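The Training Floor
At Tindari, automation arrived as a new kind of manual job
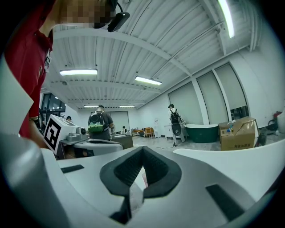
Hand-held grippers at close range on the Tindari floor, with the bathtub station at right.

The shift at Tindari starts at 7:30 a.m. with calibration. Each operator picks up a hand-held gripper, opens and closes the jaws through their full travel, and waits for the software to accept the reading. A unit that fails twice goes to the repair bench. Then the headsets go on and the task sheet comes up.

Tindari rents one floor of a former fittings warehouse in Dustotthorpe. Its product is recorded handwork: people perform household and light industrial tasks with grippers shaped like the end of a robot arm, and the recordings are used to train the arms. The main customer is Wegener, a supplier of automated handling cells. Wegener's engineers specify the task, the objects and the permitted variation. The floor supplies the motion.

Before the lease changed hands, the same building housed a packing line run by Zastero. When Zastero automated the line, 115 jobs were affected. Tindari later hired 30 of the people who had held them.

Faith Kariuki was one. She packed faucet kits for six years and now leads the morning crew. "On the line I was measured on units per hour," she says. "Here it's usable takes. A fast take with a slipped grasp is worth zero, so the first thing I had to do was slow down."

A standard quota is 200 usable takes per operator per shift. Lucian Olteanu, who manages quality, rejects a take for any of several faults: jaw not fully open at the start, object leaving the view of the gripper camera, a pause longer than the sheet allows. Tracking markers must stay readable. In the first months the reject rate ran high enough that the quota was missed on most shifts, and pay was tied to the quota. Operators objected, and in February the bonus was moved from volume to acceptance rate. Olteanu says rejects fell within weeks. Kariuki says people also stopped skipping breaks.

The physical load has changed more than it has shrunk. Packing strained backs and shoulders. The gripper puts the work into the thumb and forearm, and every correction passes through a mechanism that gives less feedback than fingers do. Zahira Rondonuwu, an occupational therapist retained by the company, asked for a 20-minute limit on continuous pinch tasks. Management agreed to 25. She still considers that too long for new hires, whose grip force tends to be higher than the task requires.

Talk is part of the job. Operators with headsets call out the start and end of a step, and a supervisor can answer without crossing the floor. Paula Mihăilă, who came from a call center, found this the easiest part to learn. The harder part was giving up habits. "I straighten things without thinking," she says. "If it isn't on the sheet, that's a reject."

Whether the jobs will last is an open question on the floor. Tudor Munteanu, the site director, does not claim that they will. Demand for simple pick-and-place recordings is already dropping, he says, and orders have moved to longer tasks with two hands, soft materials or cleaning. Wegener's current contract runs to 200 task types. There is no commitment beyond it.

Munteanu has started moving operators into review work – labeling failures, writing task sheets, testing trained arms against the recordings. Four have made the change so far. The review desk pays more per hour but needs fewer people.

Kariuki has applied for the next opening. Her test assignment is to rewrite a task sheet so that a new operator can follow it without asking for help, and she is on the third draft.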